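루크톤, 수면 전 섭취용 마그네슘 보충제 '질텍스' 12월 국내 출시

분말 스틱과 정제 두 가지 형태로 선보여
공식 온라인몰과 카루소 매장에서 판매, 사전 알림 신청 접수 시작

2019/7/29

건강기능식품 기업 루크톤(Lukton)이 마그네슘 보충제 신제품 '질텍스(Ziltex)'를 오는 12월 국내에 출시한다고 밝혔다. 질텍스는 저녁 시간대 섭취를 염두에 두고 설계한 제품으로, 물에 타서 마시는 분말 스틱과 알약 형태의 정제로 나뉜다. 두 제품 모두 루크톤 공식 온라인몰과 건강식품 전문 유통사 카루소(Caruso)의 오프라인 매장에서 구입할 수 있다.

마그네슘은 에너지 이용과 신경 및 근육 기능 유지에 필요한 영양소다. 견과류, 통곡물, 콩류, 녹색 잎채소에 많이 들어 있으나 외식이나 간편식 비중이 높은 식단에서는 섭취량이 부족해지기 쉽다. 루크톤은 평소 식사만으로 마그네슘을 챙기기 어려운 성인을 주 고객층으로 보고 있다.

루크톤은 제품 기획에 앞서 자사 온라인몰 회원을 대상으로 보충제 섭취 습관에 관한 설문을 실시했다. 설문에는 3233명이 응답했다. 이 가운데 2966명이 현재 한 종류 이상의 보충제를 섭취하고 있다고 답했으며, 814명은 저녁 식사 이후나 취침 전에 보충제를 먹는다고 답했다. 저녁 섭취자가 자주 꼽은 불편 사항은 알약의 크기, 단맛, 여러 제품을 한꺼번에 챙겨야 하는 번거로움이었다.

회사 측은 이 결과를 제품 규격에 반영했다. 정제는 기존 자사 미네랄 제품보다 길이를 줄이고 표면을 코팅해 목 넘김을 개선했다. 분말 스틱은 설탕을 넣지 않았고, 향은 레몬 한 가지로 정했다. 개발 과정에서 베리 향과 무향도 검토했으나 베리 향은 뒷맛이 오래 남는다는 의견이 있었고, 무향은 마그네슘 특유의 쓴맛이 그대로 느껴져 최종 단계에서 제외했다.

원료로는 구연산마그네슘을 사용한다. 루크톤은 산화마그네슘과 글리신산마그네슘을 포함해 여러 원료를 비교했으며, 물에 녹는 정도와 원료 수급 상황을 고려해 구연산마그네슘을 선택했다고 설명했다. 분말은 찬물에서도 저어 마실 수 있도록 입자 크기를 조정했다. 다만 물의 양이 적으면 바닥에 가루가 남을 수 있어, 포장에 권장 물 양을 표기할 예정이다.

제품에는 카페인과 멜라토닌이 들어가지 않는다. 질텍스는 질병의 예방이나 치료를 위한 의약품이 아니며, 수면 장애를 치료하는 제품도 아니다. 잠들기 어려운 증상이 오래 이어지는 경우에는 보충제에 의존하지 말고 의료기관에서 상담을 받아야 한다.

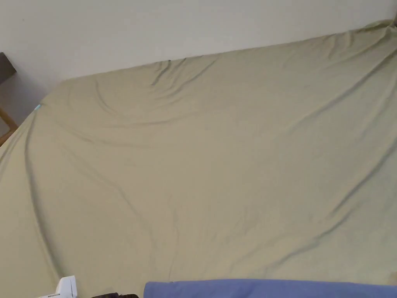
연한 녹색 계열의 시트를 씌운 침대

질텍스는 루크톤의 플런사이드(Plurnside) 공장에서 생산한다. 플런사이드 공장은 루크톤의 비타민과 미네랄 제품을 맡고 있는 시설로, 올해 초 분말 충전 라인을 새로 들였다. 정제는 기존 라인에서 만들고, 분말 스틱은 신규 라인에서 만든다. 원료는 입고 시점에 중금속과 미생물 검사를 거치며, 완제품은 제조 단위별로 함량 검사를 한 뒤 출고한다. 소비자는 포장 뒷면의 제조번호를 공식 온라인몰 조회 화면에 입력해 해당 제품의 검사 결과를 확인할 수 있다. 조회 서비스는 제품 출시와 같은 날 열린다.

포장은 낱개 사용을 기준으로 했다. 분말 스틱은 한 포씩 뜯어 쓰는 방식이며, 정제는 습기를 막기 위해 병이 아닌 개별 블리스터에 담는다. 외부 상자는 종이로만 제작하고 별도의 비닐 포장을 하지 않는다. 상자 안쪽에는 섭취 방법과 주의 사항을 인쇄해 설명서를 따로 넣지 않기로 했다. 글자 크기는 시안 단계에서 작다는 지적이 나와 한 차례 키웠다.

섭취 방법은 분말 스틱의 경우 하루 한 포, 정제의 경우 하루 두 정이다. 두 형태를 같은 날 함께 먹는 것은 권장하지 않는다. 공복에 섭취했을 때 속이 불편한 사람은 저녁 식사 직후에 먹는 것이 좋다. 마그네슘을 한꺼번에 많이 섭취하면 묽은 변이나 설사가 생길 수 있으므로 정해진 양을 넘기지 않아야 한다. 이미 종합비타민이나 다른 미네랄 제품을 먹고 있다면 제품별 마그네슘 함량을 합산해 확인할 필요가 있다.

신장 기능이 저하된 사람, 임신 중이거나 수유 중인 사람, 항생제와 골다공증 치료제를 비롯해 처방약을 복용 중인 사람은 섭취 전에 의사 또는 약사와 상담해야 한다. 어린이와 청소년에게는 권장하지 않는다. 섭취 후 이상 사례가 나타나면 즉시 섭취를 중단하고 전문가와 상담해야 한다. 루크톤은 같은 내용을 제품 상자와 온라인몰 상세 페이지에 모두 싣는다.

오프라인 판매를 맡은 카루소는 출시 첫 주부터 전 매장에 질텍스를 진열한다. 일부 매장에서는 분말 스틱 낱포를 별도로 판매해, 상자 단위로 구입하기 전에 맛을 확인할 수 있도록 할 계획이다. 낱포를 판매하는 매장 목록은 출시에 맞춰 카루소 홈페이지에 게시된다. 카루소 매장 직원을 대상으로 한 제품 교육은 출시 전에 진행하며, 교육 내용에는 약물과의 상호작용 관련 안내와 상담 권유 기준이 포함된다.

루크톤은 정식 출시에 앞서 400명 이상의 온라인몰 회원에게 분말 스틱 체험분을 제공한다. 체험 신청은 공식 온라인몰에서 받고, 성인 회원이면 구매 이력과 관계없이 신청할 수 있다. 위에 안내한 상담 대상에 해당하는 회원은 체험에 참여할 수 없다. 체험단은 맛과 용해 정도, 포장을 여는 편의성에 대해 의견을 내게 되며, 수집한 의견은 이후 생산분의 포장과 표시 문구를 고치는 데 쓰인다. 체험 후기를 온라인에 올리는 것은 참여 조건이 아니다.

사전 알림 신청도 이날부터 시작한다. 신청한 회원에게는 판매 개시일과 가격이 문자메시지 또는 전자우편으로 발송된다. 가격은 현재 유통 조건을 협의 중이며 확정되는 대로 공지한다. 정기배송은 출시 시점에는 운영하지 않고, 재고 운영 상황을 본 뒤 도입 여부를 정한다.

루크톤 제품기획팀 관계자는 "저녁에 보충제를 드시는 분들이 말씀하신 불편을 먼저 줄이는 데 집중했다"며 "함량을 높이는 경쟁보다는 정해진 양을 부담 없이 섭취할 수 있는 제품을 만들고자 했다"고 말했다. 이어 "마그네슘은 식사로도 섭취할 수 있는 영양소인 만큼, 온라인몰에 함량이 높은 식품과 조리법도 함께 소개할 것"이라고 덧붙였다.

식품 및 조리법 안내는 제품을 구입하지 않아도 볼 수 있다. 첫 게시물은 호박씨, 아몬드, 시금치, 검은콩을 다루며, 이후 계절별 식재료로 내용을 늘려 간다.

■ 제품 개요
제품명: 질텍스 분말 스틱(레몬 향), 질텍스 정제
주원료: 구연산마그네슘
섭취 방법: 분말 하루 한 포, 정제 하루 두 정
보관 방법: 직사광선을 피해 서늘하고 건조한 곳에 보관
제조: 루크톤 플런사이드 공장
출시: 12월
판매처: 루크톤 공식 온라인몰, 카루소 매장

■ 루크톤 소개
루크톤은 비타민, 미네랄, 식이섬유 제품을 개발하고 생산하는 건강기능식품 기업이다. 플런사이드에 자체 생산 시설을 두고 있으며, 온라인몰과 제휴 유통사를 통해 제품을 판매한다.

■ 문의
취재 및 자료 요청: 루크톤 홍보팀
제품 및 체험 신청 문의: 루크톤 공식 온라인몰 고객센터
매장 판매 문의: 카루소 고객센터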